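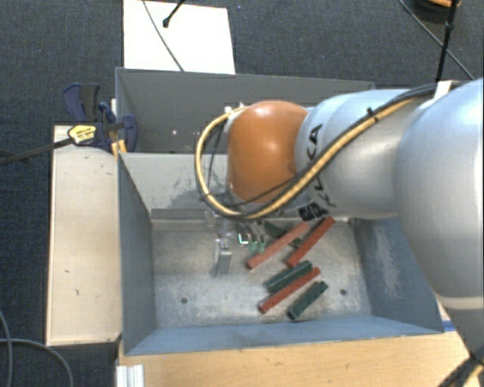
The order sheet at Penorwood used to be taped to the wall at six in the morning, and whoever got there first had the choice of bins. The red blocks were easier to see under the old lights, so the red jobs went early. Latecomers got green.

The sheet is still taped up, but most of the sorting it describes is now done by a robot arm. Penorwood makes large building sets for schools and play centers, and it has picked blocks by hand for as long as it has been in business. The arm lifts blocks out of a metal bin one at a time. A person does nearly everything else.

Of the 71 people who work at the plant, 14 are in the picking department. That number is the same as it was before the arm arrived last October. What has changed is how those people spend the day, and opinions in the department on whether the change is a good one are mixed.

Picking sounds like light work. A single block weighs little, but the bins are deep enough that a picker has to lean over the rim for each one, and a full set means doing that again and again. Shoulders and lower backs were the usual complaints. One woman who has worked there since the plant opened said she had learned to sleep on one side only. She now spends three hours of her shift at the arm and the rest at the packing tables, and her back is better. She misses the talk, though. Four pickers used to stand close together around the bins. The arm needs one attendant, and that person mostly stands alone.

The system was put together by Honkanen, a small integration firm that had mainly worked with sawmills. Its engineers spent several weeks at the plant before they installed anything, standing next to pickers and asking why they reached for one block before another. The pickers found this hard to answer. They knew a crossed pile had to be taken from the top, and that a block lying against another would drag its neighbor if pulled the wrong way. They had never had to say so out loud.

Those habits are the hard part for a machine. Long blocks do not lie flat for long once a bin has been tipped and filled. They cross, lean and pin each other down, and a gripper has to get its fingers around one without jamming against the next. The software, sold under the name Forumance, chooses which block to try and from what angle. When it finds no grip it likes, it stops and calls the attendant.

In the first month it called around 50 times a shift. Attendants would walk over, nudge a block with a stick and walk back. Several of them found this worse than picking. "I was a babysitter," one man said. "I could have emptied the bin in the time it took to get there." The calls have dropped since then, partly through changes to the software and partly because the attendants started filling the bins differently. They pour less in at once and give the bin a shake.

Nobody at Honkanen had suggested the shake. It came from the night shift and was written into the work instructions in the spring, and it brought up a question the plant had not thought much about. Attendants were being paid as pickers, while doing work that was closer to machine setting. After some back and forth, the company agreed to a new pay grade, with a 44-hour training course as the way in. Nine pickers have finished it. Two started and dropped out, and the others have not asked to go.

Those who stayed away had their reasons. Some are close to retirement. One picker said she liked the work because she could think about other things while doing it, and that the arm wanted too much of her attention. Under the current agreement she can keep picking by hand, and there is enough for her to do. Small orders, odd sizes and returned sets all still go through the manual bins.

How long that will last is less clear. Harkora, the group that bought Penorwood three years ago, has two other plants and is watching this one. Management says there are no plans to cut jobs in picking. It also says people who leave may not be replaced – a sentence that everyone in the department can repeat word for word.

The second arm is due in the fall. This time two of the pickers were asked where it should stand. They wanted it near the packing tables, so that the attendant would have someone to talk to, and that is where the floor has been marked.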